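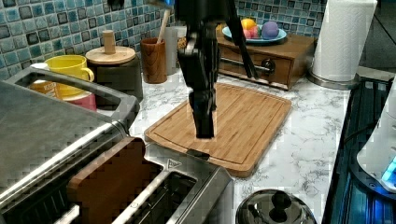
Rye bread has taken over my weekends

I've baked wheat bread for years, the usual round white loaves with a crackly crust, and I was happy enough with them. Then last winter I ate a slice of dark rye at a café in Flaswood, with cold butter and a little salt, and I haven't been the same since. It was sour and sweet and damp, and so dense that the slice stood up on the plate by itself. I ate it, ordered another one, and asked what was in it. Rye flour, water, salt, starter. I went home thinking, well, I have most of that!

So began a long run of bricks. My first loaf could have held a door open. The second had a tunnel under the crust big enough to park a bus in (the top had lifted clean off the rest, like a lid). I kept going, mostly out of stubbornness, and somewhere in early spring they started being good. Now I bake rye every weekend and talk about it to people who only asked how I was doing.

The big thing to get used to is that rye dough isn't really dough. It's closer to mortar. With wheat you knead, you stretch and fold, you get that lovely springy ball that pushes back when you poke it. Rye has very little of the stretchy stuff, so there's nothing to build. You stir it with a strong spoon until there are no dry bits left and then you stop. That's the mixing done! I spent my first few tries kneading it by hand, adding more and more flour to get it off my fingers, and wondering why the bread came out like plaster. Leave it sticky. Wet your hands if you have to touch it, and use a scraper for everything else.

The flour matters a lot more than I expected. I started with supermarket rye, which was fine but a bit flat. Then I found a stall at Otgate market that sells Ingvarsson whole rye in brown paper bags, and wow. It smells like hay and a little like honey when you open it. It's coarser too, and it drinks more water, so if you switch flours partway through your rye career (is that a thing? I have one now) be ready to add a splash extra. I keep mine in the freezer and let it warm up on the counter the night before. Whole rye goes stale and bitter faster than white flour, and I learned that with a bag I'd forgotten behind the rice.

Okay, the starter. You don't need a separate rye starter if you already have a wheat one. Take a spoonful of what you've got, feed it rye and water, and do it again the next day. It will smell sharper, more like apples, and it'll puff up like crazy. Mine climbed out of the jar on its first warm day in June and got under the fridge, where I expect part of it still lives.

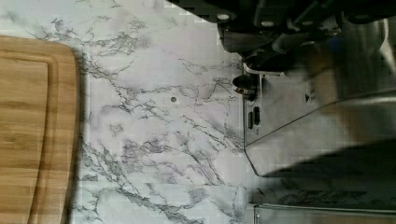 Bamboo cutting board with a juice groove, on the marble-patterned counter.

My everyday loaf is 65 percent rye with the rest bread flour. I've tried going all the way to full rye and I do love it, but it's a bread for slicing very thin and eating with strong cheese, and at my house it goes slowly. The mixed one keeps the flavor and gives you a slice you can make a sandwich with. If you're just starting out, I'd go there first.

Here's how a bake usually goes for me. In the evening, before bed, I mix up the sour: a spoonful of starter, rye flour, and warm water, stirred to a thick paste and covered with a plate. By morning it should have domed and then just begun to sink, with cracks and little holes on top. If it's still smooth and tight, leave it alone and have another coffee. My kitchen is cold in winter and some mornings I've waited until almost lunch.

Then I weigh out 200 grams of the sour (whatever is left goes back in the jar) and stir it into the rest of the flour, the water, the salt and a big spoonful of molasses. The molasses is optional and I never skip it. Caraway seeds go in at this point too if you like them, and I like them a whole lot, toasted in a dry pan first until the kitchen smells like a deli. I weigh everything on my old Drukix scale, and the display fades out if you think too long between ingredients, so I've gotten quick.

The mixture sits for a bit and then goes straight into a greased loaf pan. You can't shape it in the usual way. I scrape it in, push it down into the corners with a wet spatula so there are no air pockets, and smooth the top like I'm frosting a cake. Very satisfying. A dusting of rye flour goes over the whole thing, and as it rises the flour splits into a pattern like dried mud, and those cracks are how you tell it's ready. I don't go by the clock for this part at all. When there are little pinholes showing between the cracks, in it goes.

I start with a very hot oven and turn it down after the first stretch, and bake it a good while longer than feels right. Rye that looks done on the outside can be gum in the middle. If you've got a probe thermometer, use it. If you don't, take the loaf out of the pan near the end and let it finish directly on the rack, so the sides dry out and get a proper crust. Mine come out nearly the color of chocolate and I've stopped worrying about it.

And now the hard part: you have to wait. I know everybody says to let bread cool and everybody cuts it warm anyway. I do it with wheat bread all the time! With rye you really can't. The inside needs time to set, and a warm loaf will smear all over the knife and ball up in your mouth like modeling clay. I wrap mine in a dish towel once it's cool and leave it overnight, and it's even better after 2 days. The sourness settles down, the crust softens a bit, and the slices come off clean. A friend at work gets half a loaf from me most weeks, and I make her promise not to cut it until the next morning.

For cutting, get a serrated knife with some length to it and saw gently, letting the teeth do the work. I like a board with a groove around the edge, as it catches most of the crumbs, and rye crumbs are small and hard and go everywhere. Slice it thin, thinner than you'd slice white bread. Thin slices toast better too. They take longer than you'd think, so I run them through twice and stand there with the butter ready.

What do I put on it? Oh, everything. Butter and radishes. Smoked fish with a squeeze of lemon. Cream cheese and black currant jam, which sounds wrong until you've had it with coffee on a gray morning. Leftover roast beef with horseradish is the best sandwich I make, and there's an egg salad with dill that only really makes sense on rye. When the heel gets too hard to chew, I crumble it up, fry it in butter with a pinch of sugar, and scatter it over baked apples.

It keeps forever, too. Well, not forever, but I've had a loaf go most of a week in a paper bag and still be good toasted at the end of it. I slice whatever we won't get through and freeze it with bits of parchment between the slices. Going to bed knowing there's rye in the freezer makes me far happier than it should.
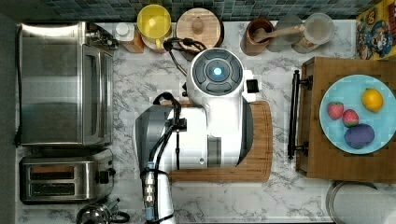

One reader of my last bread post wrote that she soaks stale rye in hot water, squeezes it out and stirs it into the next batch, and that the new loaf comes out darker and stays moist for days longer. She was so right! I tried it the same weekend with 4 old slices that had been sitting in the bread box, and the loaf was the best I've made so far. The crumb was almost black, and there was a deep, malty taste that I'd been trying to get with extra molasses. I've since read that bakers have been doing this for ages, as a way to use up what didn't sell. Don't go overboard with it, though. I got greedy on my next try and put in a whole heel's worth on top of the slices, and it sank in the middle and never quite dried out. (We ate it anyway, toasted very hard.)

Next up I want to try scalding some of the flour, where you pour boiling water over it and leave it somewhere warm for hours until it turns sweet. The Ingvarsson bag has a recipe for it printed on the back in tiny type. I also need a second loaf pan, one of the tall narrow ones with a lid, and I'm keeping an eye out at Otgate for a used one. If you bake in one of those, leave me a comment and tell me how much you fill it. I've got a jar of sour bubbling away on the counter as I type, and it's nearly up to the rim already, so I'd better go see about that.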